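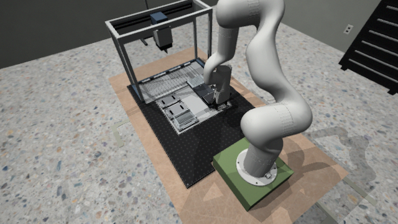
**Wanted: people who'll argue with me about good practice for lab robots**

I'm Aniela Zieliński and I look after the bench automation guide at Vorkia. It's a set of plain-English rules for anyone putting a robot arm next to a liquid handler, and I've been rewriting it since the spring (my poor kitchen table is covered in printouts). The draft is now 31 pages long, it's had plenty of kind comments from my own team, and what it badly needs is some unkind ones!

So I'm looking for 11 people to join a review panel. We'd love a real mix: lab technicians, integrators, safety people, students who've just learned all this the hard way. You don't need to write code. If you've ever been the one who has to load the plates and tubes on a busy morning, I want you more than anybody.

### What you'd be doing

We work through everything in simulation, so there's no travel and no hard hat. The cell we use has a white arm on a green pedestal and a gantry with its own tool head, and the gripper reaches down to a tray on the deck. Two machines that could want the same bit of space, in other words, and most of the arguments start there.

You'd read one chapter at a time, try the rules out in the model and tell me where they fall over. The ones I'm least happy with:

- Who gets right of way when the arm and the gantry both need the deck? The draft says the gantry always finishes its move first. Hayashi, who wrote that chapter, will defend it to the death, so bring evidence.
- Where the arm should park between jobs, and whether "parked" has to mean the drives are off.
- How we label deck positions. I like letters and numbers painted on, other people like a laminated map, and we've had actual raised voices over this.
- What a person must check before restarting after a stop. My version fits on a postcard. Pruvura, our partners on the testing side, would like it to be rather longer.
- Changes to the layout. If you shift a rack by one slot, is that a new risk assessment or a note in the log?

### Time and money

It's 3 online sessions, all on a Tuesday at 4 pm, plus reading in between. Each session is two hours and I do stop on time. The fee is £1,250 for the whole thing, paid after the last session, and if your employer won't let you take it we can send it to a charity you pick.

You'll need a laptop that can cope with a browser and a video call at once. We'll give you a login for Grotel, the simulation tool, and a half-hour walk-through if you've never used anything like it (it's friendlier than it looks, I promise).

Your name goes in the guide if you'd like it there. If you disagree with a rule and lose the vote, you can have a short note printed beside it saying why. I'm quite proud of that one.

### How to apply

Send me a few lines through the contact form on the Vorkia site, marked "review panel". Please skip the CV! Just tell me what you do, and describe one rule from your own lab that everyone ignores and what you'd put in its place. Applications close at the end of July and I'll write back to everybody, including the people I can't fit in this time.

Questions are welcome before then, same form, and it's me who reads them.

Aniela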